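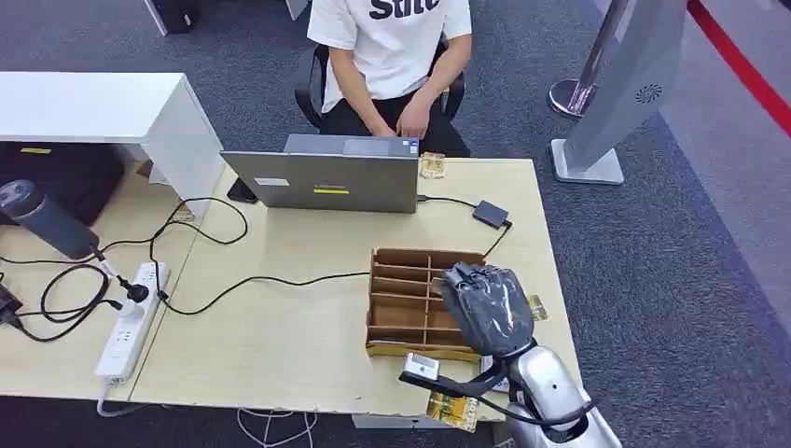

드레르나우 카드 작업실 공개일에 다녀와서

드레르나우(Drernau)에 도착한 것은 오전 열 시가 조금 못 된 시각이었습니다. 역에서 작업실까지는 걸어서 갈 수 있다고 안내문에 적혀 있었는데, 제가 길눈이 워낙 어두운 데다 중간에 빵집 냄새에 끌려 한 블록을 더 돌아가는 바람에(결국 계피빵을 두 개 샀습니다) 예상보다 한참을 걸었어요. 1월이라 바람이 꽤 매서웠고, 장갑을 숙소에 두고 온 것을 얼마나 후회했는지 모릅니다.

제가 찾아간 곳은 돌테도라(Doltedora)라는 작은 회사입니다. 작은 숙박업소에서 쓰는 열쇠 카드와 카드 봉투, 객실 안내지 같은 것을 디자인하고 인쇄하는 곳이에요. 큰 호텔 체인 일은 거의 하지 않고, 방이 스무 개 남짓한 모텔이나 가족이 꾸리는 여관을 주로 상대한다고 합니다. 일 년에 한 번 작업실 문을 열어 누구나 구경할 수 있게 하는데, 저는 여행지에서 받은 카드와 봉투를 버리지 못하고 모으는 사람이라 몇 해 전부터 이 날을 노리고 있었습니다. 집 서랍에 있는 것만 벌써 61장이에요. 남편은 이제 아무 말도 하지 않습니다.

현관에서

문을 열어 준 분은 디자인을 맡고 있는 송귈 아크불루트(Songül Akbulut) 씨였습니다. 제가 외투에 묻은 빵 부스러기를 터는 동안 차를 내주셨고, 이름표에 제 이름을 한글로 써도 되냐고 물으니 꼭 그렇게 해 달라며 굵은 펜까지 찾아다 주셨어요. 제 차례에는 여섯 명이 함께 들어갔습니다. 그중에는 벨기에에서 온 이잘린 말레(Ysaline Mallet) 씨도 있었는데, 할머니가 바닷가에서 여관을 하셨다고 해서 둘이 금세 친해졌습니다. 저는 계피빵을 하나 나눠 드렸고, 이잘린 씨는 할머니 여관의 방 열쇠 이야기를 해 주셨어요. 묵직한 놋쇠 추가 달려 있어서 손님들이 주머니에 넣고 그냥 가 버리는 일이 없었다고요.

현관 복도에는 옛날 견본들이 벽을 따라 걸려 있습니다. 바다 사진, 산 사진, 어째서인지 양 사진도 있었어요. 송귈 씨 말로는 주인들이 자기 동네 풍경을 넣고 싶어 하는 경우가 제일 많고, 그다음이 키우는 동물이라고 합니다. 양은 에르만노 콜롬보(Ermanno Colombo) 씨라는 분이 주문한 것인데, 여관은 문을 닫았어도 카드는 아직 걸어 두고 있다네요. 저는 그 앞에서 꽤 오래 서 있었습니다. 표정이 참 좋은 양이었거든요.

책상이 있는 방

복도 끝 방으로 들어가면 밝은색 나무 책상이 있습니다. 제가 상상했던 것은 커다란 인쇄기가 돌아가는 공장 같은 곳이었는데, 인쇄는 옆 건물에서 하고 이 방에서는 카드를 고르고 꽂고 맞춰 보는 일을 한다고 해요. 노트북 한 대, 검은 어댑터와 전선, 그리고 갈색 칸막이 정리함. 책상 위 살림이 우리 집 식탁과 크게 다르지 않아서 괜히 반가웠습니다. 노트북 뚜껑에 흰 라벨과 노란 스티커가 붙어 있는 것까지 정이 가더군요. 저도 노트북에 무언가를 붙여 놓아야 제 것 같은 사람이라서요.

이 방에서 제일 좋았던 것은 카드 그림이었습니다. 카드라는 물건은 손바닥 안에 들어오는 크기인데, 거기에 계절이 통째로 들어가 있으니까요. 송귈 씨는 주문이 들어오면 먼저 주인에게 언제 그 숙소가 가장 예쁜지 묻는다고 합니다. 의외로 여름이라고 답하는 사람이 적대요. 손님이 많아서 바쁜 철이라 창밖을 볼 틈이 없었던 모양이라고 하시는데, 다들 고개를 끄덕이며 웃었습니다. 그래서 견본에는 늦가을과 초봄 풍경이 유난히 많아요. 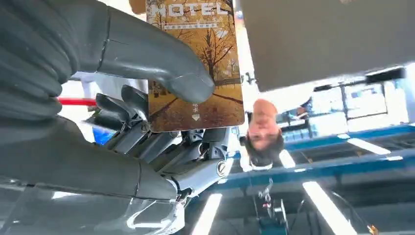
제 마음을 가져간 것도 가을 카드였습니다. 맨 위에 흰색 대문자로 MOTEL이라고 크게 적혀 있고, 그 아래로 노란빛과 갈색빛 나무들이 줄지어 서 있어요. 나무 아래로는 길이 비스듬히 멀어지고 가장자리에 낙엽이 깔려 있습니다. 모텔이라는 말이 주는 느낌과 그 고요한 길이 묘하게 어울려서, 밤늦게 도착해 열쇠를 받고 다음 날 아침에야 동네가 이렇게 생겼구나 하고 알게 되는, 그런 여행이 생각났습니다. MOTEL 밑에 작은 흰 글씨가 한 줄 더 있는데 제 눈으로는 도무지 읽을 수가 없었어요. 돋보기 안경은 장갑과 함께 숙소에 있었고요. 다음에는 꼭 챙겨 가려고 합니다.

이잘린 씨는 글자가 조금 더 작았으면 좋겠다고 했고, 저는 지금 크기가 딱 좋다고 했습니다. 어두운 복도에서 카드를 꺼냈을 때 위아래가 바로 구분되어야 하지 않겠어요? 방문 앞에서 카드를 이쪽저쪽 뒤집어 가며 대 본 경험이 있는 분이라면 제 편을 들어 주실 거라고 믿습니다. 송귈 씨는 둘 다 일리가 있다며 웃기만 하셨습니다.

정리함 이야기

책상 위의 갈색 정리함을 이곳에서는 툴리(Tully)라고 부릅니다. 예전에 함께 일하던 분이 붙인 이름이라는데, 왜 툴리인지는 이제 물어볼 데가 없다고 해요. 가운데가 나뉘어 있고 양쪽으로 칸이 줄줄이 있어서 카드를 한 장씩 세워 꽂습니다. 앞쪽으로 올수록 단이 낮아지는 구조라 뒤에 꽂은 카드도 윗부분이 보이고요. 이런 것을 보면 저는 당장 집에 가서 서랍을 뒤엎고 싶어집니다. 지금은 과자 상자에 눕혀서 쌓아 두었는데, 그러면 맨 아래 것은 몇 년이 지나도록 다시 볼 일이 없거든요.

꽂는 순서에도 나름의 규칙이 있었습니다. 색이 비슷한 것끼리 모으는 분도 있고 지역별로 나누는 분도 있는데, 라이너 토이버(Rainer Teuber) 씨는 주문받은 순서를 고집하신다고 합니다. 그래야 어느 집이 오래 기다렸는지 한눈에 보인다고요. 토이버 씨를 직접 뵙고 여쭤보고 싶었지만 그날은 옆 건물 인쇄 쪽 안내를 맡고 계셔서 복도에서 인사만 나누었습니다. 키가 아주 크고 목소리는 아주 작은 분이었어요.

저는 정리함을 가까이서 보느라 다른 분들보다 늘 한 걸음씩 늦었습니다. 노란 카드가 앞쪽 오른편 칸에 꽂혀 윗부분만 살짝 내밀고 있는데, 그 모양이 꼭 이불을 목까지 덮은 아이 같아서요. 노랑과 검정 무늬가 들어간 카드들도 책상에 놓여 있었습니다. 가을 나무 카드와는 분위기가 전혀 달라서 같은 책상에 있는 것이 재미있었어요. 저라면 노랑은 노랑끼리 모아서 왼쪽 줄에 나란히 꽂았을 텐데, 남의 살림이니 참았습니다. 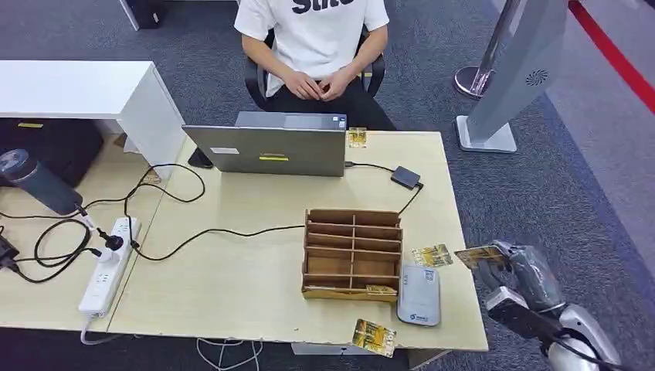

봉투와 종이 견본

점심 무렵에는 맞은편 방에서 봉투 접기를 해 보았습니다. 플릴렉스(Flillex)라는 종이를 쓰는데, 촉감이 보송하고 접은 자리가 하얗게 터지지 않는다고 해요. 안내해 주신 오드레안 랑드리(Audrey-Anne Landry) 씨는 손이 어찌나 빠른지 말씀을 하시면서도 봉투가 척척 나왔습니다. 바쁜 날에는 한 사람이 오전에만 100장을 접는다고 하시더군요. 저는 겨우 여덟 장을 접었고, 그나마 두 장은 뚜껑이 비뚤어서 카드를 넣으면 한쪽 귀가 삐죽 나왔습니다. 그래도 가져가라고 하셔서 전부 가방에 넣어 왔습니다.

봉투를 접으며 들은 이야기 가운데 기억에 남는 것은 방 번호를 적는 자리에 관한 것이었어요. 번호는 카드에 넣지 않고 봉투 안쪽에 손으로 적는데, 어떤 주인은 꼭 연필을 고집한다고 합니다. 랑드리 씨가 연필이 잘 먹는 종이와 펜이 잘 먹는 종이를 번갈아 만져 보게 해 주셨는데, 눈을 감고 만지니 정말로 차이가 느껴져서 다들 신기해했습니다. 이잘린 씨는 두 번 다 맞혔고 저는 한 번 틀렸습니다.

가실 분들을 위해

입장료는 없고 입구에서 이름만 적으면 됩니다. 안쪽 방은 한꺼번에 많이 들어갈 수 없어서 잠시 기다리게 될 수도 있는데, 복도의 견본을 보고 있으면 금방이에요. 한 바퀴 도는 데는 한 시간 반쯤 잡으시고, 봉투까지 접어 보시려면 시간을 더 넉넉히 두세요. 차는 계속 채워 주시지만 먹을 것은 없으니 오는 길의 빵집에 들르시기를 권합니다. 계피빵은 제가 갔을 때 벌써 몇 개 남지 않았더라고요!

견본 카드는 나가는 길에 한 장 고를 수 있습니다. 저는 바다 카드를 집었다가 내려놓고, 다시 집었다가 또 내려놓고, 결국 양 카드를 골랐습니다. 지금은 책상 앞 벽에 기대어 세워 두었어요. 정리함은 파는 물건이 아니라고 해서, 남편에게 치수를 적어 주고 비슷하게 만들어 달라고 부탁해 둔 참입니다.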